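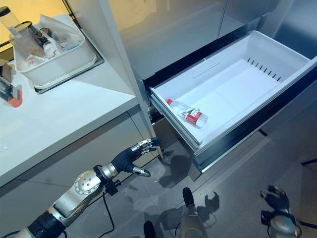 Bottle in the fridge drawer, left hand open beside it. Run 4.

March, afternoon, kitchen bay

Spent most of the day on the fridge chore again, and I'm in a better mood about it than I was this morning, so let me get it down while I still have the numbers. The task is the plain one from the Plinement list: drawer open, one bottle inside, get the bottle out and onto the counter. My niece could do it at two, and she'd have wanted a drink afterward!

We got 15 tries in before the wrist warmed up and I called a break. The reach is lovely now, really smooth compared with the old Samavau controller, and I caught myself just watching it. The trouble is still the bottle lying on its side up near the front corner. Clear plastic, so the depth map sees the red cap and the label and not much between them, and the fingers close a bit high (log 3293 has the worst one, have a look if you've a minute).

So can it put the groceries away yet? Not for anybody in a hurry. I'd trust it with one bottle in an otherwise empty drawer, and a full one is a long way off, I think.

Next: try the lower approach angle, and ask Botha about the softer fingertip pads. Wipe the counter before the morning session, and somebody please sort through that white tub.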